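Last updated: June
Print this page | E-mail this page

Household and Workshop Tips: Recording Cup and Bottle Handling for a Learning System

This page is issued by the Herath Centre to households, clubs and small workshops taking part in the Allel recording scheme. Participants guide a robot arm by hand control through simple kitchen tasks, and each attempt is kept as an example from which the Allel system learns. The advice below concerns the table, the objects and the conduct of a session. Instructions for the arm itself are given in the Didel operating booklet and are not repeated.

Choosing the objects

Use things that are already in the house. Mugs, drinks bottles and small cartons are all suitable, and a mixture of heights is preferred to a matching set. At least one mug should have a handle large enough for the gripper finger to pass beside it without touching. Narrow handles may be kept for later sessions, once the operator is used to the controls.

Glass should be placed well to the side or left out altogether. Bottles should have their caps screwed down firmly before recording begins. Any container used for medicine must be emptied and rinsed beforehand, and should be stored separately from those in household use.

Labels may be left on. The system is expected to meet printed labels in ordinary kitchens, in whatever language, and examples with bare bottles only are of limited value.

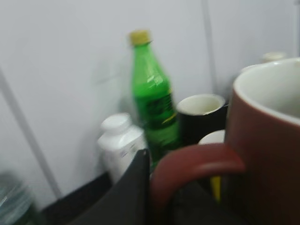 ENWOOD, June

The following guidance replaces the notes issued to the first group of participants. It takes account of recordings returned from kitchens and workrooms in the Enwood area, where the most frequent difficulty was crowding. Mugs and bottles standing close together are a useful test, but an operator who begins with a crowded table will spend much of the session setting things upright again.

Begin with the mug to be moved standing a hand's width clear of its neighbours. When five clean attempts have been recorded, bring the other objects nearer. Keep the crowded attempts in a separate folder and mark them as such on the record sheet.

Preparing the table

A plain, dark surface gives good results with pale crockery. A cloth may be used provided that it lies flat and is fixed at the corners; clothes pegs or masking tape will serve. Wipe the surface with a barely damp cloth and allow it to dry fully. Polish should be avoided, as bases slide on it and the lamp will show as a bright patch.

Where the table stands against a wall, leave enough space behind the back row for the fingers of the gripper to open. A gap of 80 mm is sufficient for most mugs. Cables should be led down one side of the table, away from the area in which objects are set down, and should have enough slack for the arm to reach its furthest point.

Lighting should be even. Draw the blind if sunlight moves across the table during the session, and do not change the lamp part of the way through a set.

Moving the arm

The approach to an object should be slow and steady. Fast movement smears the view from a wrist camera, and the last few moments before contact are those from which the system has most to learn. Operators should pause briefly before closing the gripper, close it, pause again, and only then lift.

Tall cups that narrow towards the base are apt to tilt when gripped near the rim. A slight tilt need not end the attempt. If the cup can be lowered and set upright, the recording should be kept, as a recovery of this kind is a valid example. If the cup falls, stop the recording, mark it as failed and retain it.

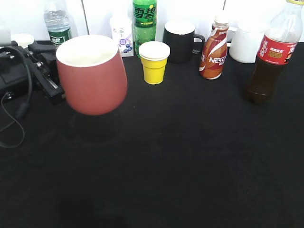 Objects not being moved should remain where they are for the whole of a set. Once the set is complete, change the order of the row and exchange at least 2 of the objects for others. A learning system that has only seen a mug in one place will tend to reach for that place.

Length of sessions

A set consists of some 30 attempts. Operators are asked to rest between sets and to stop when their attention begins to fail. Hurried attempts made at the end of an evening have generally had to be discarded.

Record sheet

Complete one line for each attempt while the session is in progress. Enter the object moved, where it was taken from, where it was put down, and whether the attempt succeeded. Common names such as "red mug" or "green bottle" are preferred, and the same name should be used throughout. Do not enter a brand unless two objects cannot otherwise be told apart.

Afterwards

Park the arm before switching off at the wall. Wash all mugs in hot water and washing-up liquid, as the rubber pads of some grippers leave a faint taste. Mugs found to be chipped should be withdrawn from both the scheme and the cupboard. Replacement finger pads may be requested from the Herath Centre by returning the slip at the back of the Didel booklet.

Print this page | E-mail this page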